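In Defense of the Repair Corner

15/02/2024

When my aunt moved out of her apartment last November, I inherited a cookie tin. There were no cookies in it, of course. It held screws, a few odd brackets, a key that fits nothing I own, and the back cover of something white and plastic that she had evidently meant to get around to. I have been thinking about that tin ever since, and it has brought me around to a view that I would like to set down while the coffee is still warm: every household ought to have a place where things get taken apart.

I don't mean a workshop. I grew up in Maltemon, where a workshop meant a separate building with a stove in it, and I have never lived anywhere since with room for such a thing. I mean a tabletop, or even part of one, where a small device can lie open overnight and be found in the morning just as you left it. Most of us fix things on the kitchen table and have to sweep it all up again before supper, and I am convinced that this is how the little screws get lost and how a good many perfectly decent gadgets end up in the trash.

I would even go so far as to say it should be a cheerful place. There is an idea that repair belongs in the dimmest part of the basement, under one bare bulb, and I can't think of a better way to make sure it never gets done. Put up wallpaper! Have mushrooms and a picket fence if you like them. A roll of packing tape left lying out looks a good deal friendlier against a bit of pink than it does against bare concrete.

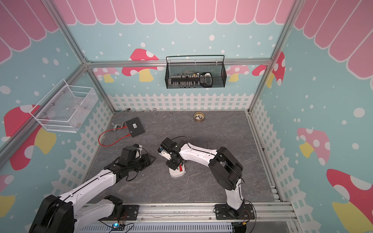
My husband would never forgive me if I left his clutter out on a surface like that, wrote one reader from Brorneter when I first raised the subject, and besides, a thing that is out in the open is a thing that will be knocked on the floor. I keep mine in a drawer, she went on, and I close the drawer, and we have been happily married through 4 toasters.

I take her point, and I laughed at the toasters, but I can't agree about the drawer. A drawer is where good intentions go to sleep. I had a bathroom scale in one for 90 days, and in all that time I thought of it twice. Once I moved it out where I could see it, I had the cover off the same evening and was scolding myself for having waited. (It still reads five pounds heavy, but I am told that may not be the scale.)

What does help, and here the lady and I might shake hands, is getting the small tools up off the table. A wire basket on the wall costs next to nothing. Mine came from Shboul, the hardware store two streets over, where they will also sell you a single screw if you ask nicely – a courtesy I had thought was gone from the earth. With the bits and the fiddly things hanging up at eye level, the table is left for the patient and for whichever screwdriver you have in hand.

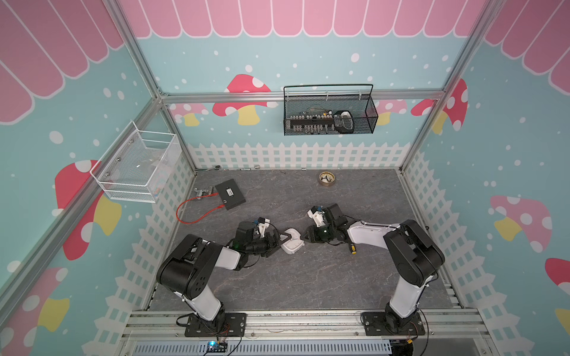 Tools in the basket on the back wall, with the screwdriver kept close to the job.

Then there is the matter of batteries. I have come to believe that half the broken things in the world have only a battery to complain of, and that the other half were broken by someone looking for the battery door. My own rule is to lay the battery next to whatever it goes with, along with any clip or bracket, and to leave the whole family together until the job is done. The instruction booklet from Zekivura that came with my kitchen timer spends 2 pages on warranty terms and a single line on how to open the thing, and that line is wrong.

A word on floors and tabletops, while I am at it. Anything with a busy pattern will swallow a small dark part in a moment. I love a veined stone look as much as anyone, and it hides crumbs beautifully, but I do put an old dish towel down first.

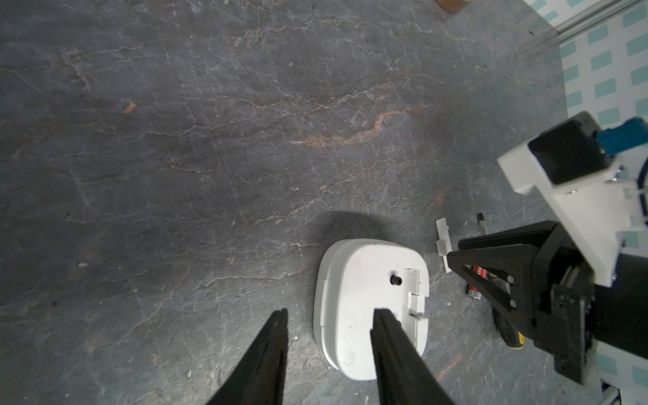
White plastic part, battery and tool handle on a dark, veined surface.

As for the tin, I still haven't found out what my aunt's plastic cover belongs to. I have tried it against the doorbell, the thermostat and a night light that was hers. It sits out on my table now with the brackets beside it, and I pick it up most evenings and turn it over before I go to bed.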